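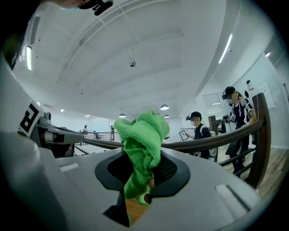 4.2 Return to worship and changes in shared practice

Places of worship in Skendale and Clundorlow were allowed to reopen for private prayer several weeks before services could resume. The two stages are treated separately here, as people often gave different answers about them. Of the 1,112 people who completed the questionnaire, most had visited their building at least once during the first stage. Visits were short and usually made alone. Several respondents said that they had gone only to sit for a few minutes in a familiar place, and that they had not thought of this as attending.

Once services began again, attendance came back unevenly. Smaller congregations in Skendale recovered sooner than the large ones in Clundorlow, where booking was needed and places were limited. Older members were slower to return, although this was less marked among those who held a regular role such as reading or playing music. Parents of young children described a different problem. Children's groups had stopped, and many families had found other uses for the time by the point at which the groups reopened.

We also asked what had changed inside the building. The answers fell mainly under seating, singing and the handling of shared objects. Seating was mentioned most often and disliked most strongly. People who had sat in the same row for years were asked to sit elsewhere, and some said that this troubled them more than the closure had. Singing was the loss most often described as serious. In 6 of the congregations it was replaced with recorded music, which respondents tolerated but rarely praised.

Shared objects drew less feeling but more practical comment. Books were taken away, collection plates were left by the door, and prayer mats were brought from home. Wiping surfaces between services became part of the routine, and microfibre cloths such as the green one in Figure 2 were among the items named in the 144 written comments on cleaning. A number of these comments came from people who had not taken part in the upkeep of the building before. They wrote that the work gave them a reason to be there when services were few – and some had kept it up after the rules were lifted.

Interviews in May added some detail on how these rules were received. Where leaders had explained a rule in person, or by telephone, it was generally followed without complaint. Where it appeared only on a notice, people were more likely to say that it had been imposed from outside. We found this pattern in both districts. It did not seem to depend on the faith concerned, although the number of interviews is too small to test this.

Online services continued in most congregations after reopening, usually with a single fixed view of the speaker. Respondents who were housebound valued them highly. Others had watched often during the closure and then stopped, and a few said that they now felt some guilt about watching at all. The effect of online services on giving is discussed in section 4.3.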